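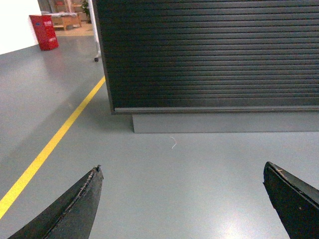 Fanham Black Roller Shutter

If you've been putting up with a tired old door between the workshop and the store, have a look at this one! The Fanham is our slatted roller shutter in black, made for indoor openings where people are in and out all day, and it has quickly become the one we like fitting best.

The slats are narrow and sit close together, so you get a lot of clean horizontal lines and a soft sheen when the light catches the middle of the curtain. Black was a bit of a gamble when Lotte Vanhove first drew it up (everything we made until then was white or cream), but next to a gray floor it looks fantastic. A slim gray bottom rail finishes it off and gives you a clear edge to watch as it comes down.

Available as standard:
Curtain: black, horizontal slats
Bottom rail: gray, straight profile
Operation: hand crank or wall switch
Clearance needed above the opening: 200 mm
Narrowest width: 900 mm
Guarantee: 3 years on the curtain, 2 years on the motor

Wider openings are made to order. Send us the width at the top, the middle and the floor — old walls are rarely straight — and we'll work from the smallest of them.

About the floor

A smooth epoxy floor and a dark shutter go together really well, and plenty of customers do both in the same job. Let the coating cure fully before we come to fit. If you want a painted line leading up to the opening, yellow on gray is hard to beat, and it's easiest to mark it out once the shutter is in, when you know exactly where the edge falls. We don't paint lines ourselves, but Amr Badawi in our office can give you the sizes to pass on to your painter.

Looking after it

Wipe the slats with a damp cloth and a little dish soap, working along each slat. Black does show dust, so a quick once-over with a soft brush between washes keeps it looking sharp. Please don't use oil in the side guides; it collects grit. Dry silicone spray is fine.

Spare slats and bottom rails can be ordered separately. Have your order number handy when you call.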